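4. Operating Rules for Two-Arm Benches

4.1 Scope

The rules in this section apply to small benches where two arms share one work surface and are run close to each other. They were written for the Jinodow project and have been in use at the Adanar and Sosa sites since June. General machine safety is covered by the site procedures and is not repeated. Our concern is narrower: what an operator has to check, write down and leave alone so that episodes recorded on one bench can be compared with episodes recorded on another.

An earlier draft had 29 rules. Many of them said the same thing in different words, and operators skipped the parts they thought they already knew. The current version groups the rules under mounting and cables, work surface, objects, and stopping. A rule was kept only if we could say how a second person would check it.

4.2 Mounting and cables

Each arm must be bolted to a base plate, and the base plate must be fixed to the rail. Clamps are not accepted for recorded work. After any change to the position of a base, the operator runs the reach check before the next episode and enters the new position in the bench log.

Cables follow the arm and are tied to it at intervals. Enough slack is left at the wrist for the full range of motion, and the loop must stay clear of the other arm (Figure 3a). Control boards sit outside the shared reach of the arms. Their status lights must be visible from the operator's position. 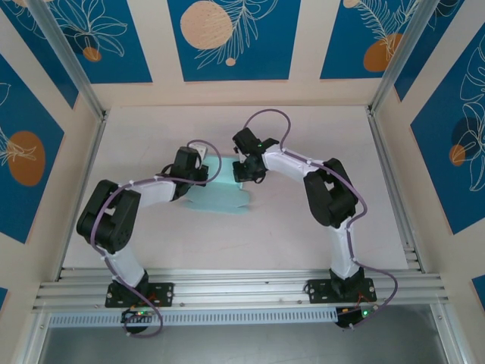
The reach check is done at low speed, one arm at a time, with the other arm parked. Both arms are then moved together through the crossing positions. If a cable touches the other arm at any point, the bench is not released for recording. Retying a cable counts as a change and is logged like any other. Operators at Sosa asked whether replacing a single tie needed an entry. We decided that it did, as the shape of the loop often changes with it.

4.3 Work surface and background

The surface is wiped before each session and left plain. Tape marks for object placement are allowed during setup and must be removed before recording. Wall panels may be plain or printed, but they may not be swapped within a session. Where a site uses printed panels, the panel set is given a code in the log so that episodes can be sorted by background later.

Lighting is fixed for the session. Shadows from the arms and from the objects are accepted. Shadows from people are not, and an episode in which an operator leans over the bench is marked for review.

4.4 Objects

Objects are divided into soft, folding and rigid classes. For soft objects such as cloths, the starting state is set by dropping the object from a low height over the middle of the surface. The operator does not smooth it or pull it into a better position afterward.

Folding objects include cardboard blanks that are supplied flat. Creases weaken with use, and a blank that has been folded many times behaves differently from a new one. Each blank therefore has a use count, and it is taken out of service when a slot tears or a flap no longer holds its angle. A flap that stands off the surface at the start is allowed if this is noted (Figure 3b).

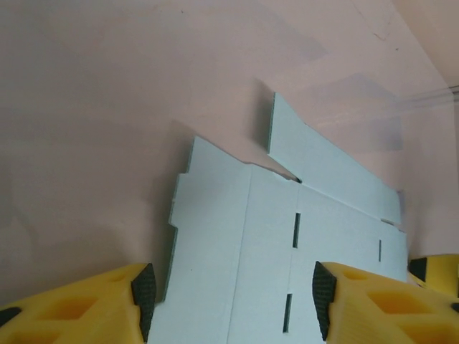
Finger pads are inspected at every change of object class. Pads with dust from board edges are cleaned with a dry cloth, and worn pads are replaced in pairs. Mixed pairs gave uneven grip in our trials, and the difference was hard to find afterward from the recordings alone.

4.5 Stopping and resuming

An operator may stop an episode at any time and does not have to give a reason at that moment. The reason is entered before the next episode starts. An episode that was stopped is kept and labeled. It is never resumed from the middle.

If both arms hold the same object when a stop is called, the grippers are opened one after the other under manual control, and the object is taken off the surface only when both arms are parked.

4.6 Review of compliance

We reviewed the logs for 648 episodes against the rules. The most frequent gap was a missing entry after a cable was retied, followed by blanks with no use count. The Ekosside log template was changed so that a session cannot be opened until both fields are filled in. The version of the rules used for the review is dated Sep 25, 2018, and later changes to wording are listed in the appendix.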